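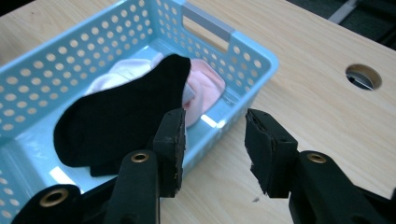 A light blue basket with clothes in it, on a wooden tabletop.

About Liltby

Liltby is an independent game studio. We make puzzle and strategy games for phones and tablets, and we have been doing it since 2000, when "mobile game" still meant something with a monochrome screen and a keypad.

The studio was started by Dalibor Ďurica and Ľudovít Mikuš, who met while working on menu software for set-top boxes. Dalibor runs design and Ľudovít runs engineering. Both of them still write code, although Ľudovít's goes through review like everyone else's.

Our games

Droleck is our longest-running title. You slide numbered tiles along a rail and try to clear the rail before it fills up. It shipped with 50 levels and now has 700, all of them built by hand in our own level editor. We add a new batch every February.

Mertens is a slower game about running a canal port. It can be played alone or with 2 players passing one device back and forth. There is no timer, and a match can be saved at any point and picked up later.

Nernow is in development. It's our first game with a story and our first with voiced characters. We will post more when there is a playable build to show.

How we work

Teams are small, usually three or four people to a game. A designer and a programmer build a rough version first, and the artists join once the rules have settled. We playtest in the office every afternoon at 3 – anyone who is free sits down and plays.

Our games are paid for once. We don't run ads in them and we don't sell extra lives or hints. Level updates for Droleck are free to anyone who owns the game.

Work with us

Open positions are listed on the Jobs page. If nothing there fits, you can still send a resume and a link to something you have made. Small and unfinished projects are fine.

For press questions, review codes and screenshots, use the form on the Contact page. Player support has its own form, and you can reach it from the settings menu in each game.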